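Dish station going to a robot arm: what happens to the people on the sink?
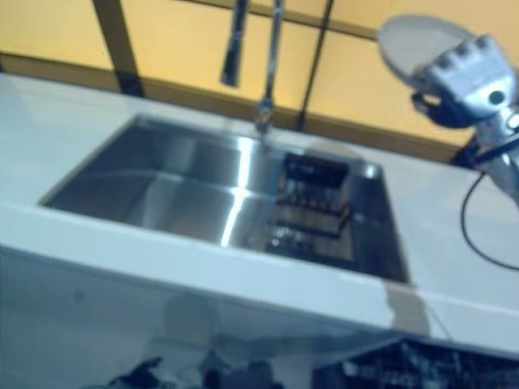

Background

Posted by Julián Moya, 2019-02-22

I supervise the kitchen side of a staff canteen at Flostton. We serve up to 500 lunches a day. Management has signed for a trial of a robotic arm and hand at the hand-wash sink, the one with the tall faucet and the black rack in the basin. The main dishwasher stays as it is. The arm is only meant to take pieces that are rinsed by hand.

There are 5 people on my dish rota. The letter they received says "duties may be adjusted" and nothing else. They have asked me three things and I can't answer any of them:

Does the rinse position disappear from the rota or get a different job description?
Who stops the arm when it has a bad grip on something, and does that person need a qualification?
How do we set the work rate during the trial? The current target is 283 hand-washed pieces per shift and it is tied to a small bonus.

I would like to hear from sites that have done this. I have already read the brochure.

Toivo Heiskanen

We ran a similar trial at Rekitora, starting in November. Taking your points in order.

Rota. The position stayed but the content changed. Before, one person scraped, rinsed and racked. During the trial the same person scraped, sorted pieces by shape and staged them for the arm, then inspected what came off it. Sorting is slower than it sounds. Flat round items went through with few interruptions. Anything with a handle, and anything nested inside something else, went back to manual. Budget a full position for the first months. If the rota is cut on day one, the staging work lands on whoever is loading the main machine, and that is where our backlog formed.

Stopping. Everyone who works within reach of the arm must be able to stop it and must be told in writing that they will not be blamed for doing so. Restarting is a separate matter. We limited restarts to two trained people per shift. Training took half a day. Check your local rules, and ask for the risk assessment of the installed station, with your counter and your sink in it. The one for the arm alone does not cover pinch points against the counter.

Work rate. Suspend the piece target for the trial and pay the bonus at its previous average. We kept the target for the first two weeks and people bypassed the arm to reach it, so the trial data were useless. Log manual pieces, arm pieces and rejects as three separate columns.

One item you did not ask about is cables. Have them routed and fixed before the first shift. A loop lying across the counter gets snagged by trays, and it makes wiping down slower — ours added several minutes to closing until it was clipped up.

Wilmer Quintero

Agree on the bonus. I was on the sink at a Zelta site when they did this. The work was easier on the wrists but more boring, mostly standing and watching. Ask for rotation every hour or so. Also get the word "adjusted" explained before anybody signs.

Arnaldo Torres

depends on the contract. talk to your union rep

Julián Moya

Thank you, Toivo, the three columns are what I was missing. I have asked for the bonus to be frozen and for the installed risk assessment. Rotation is going on the list too. No reply yet on the job description.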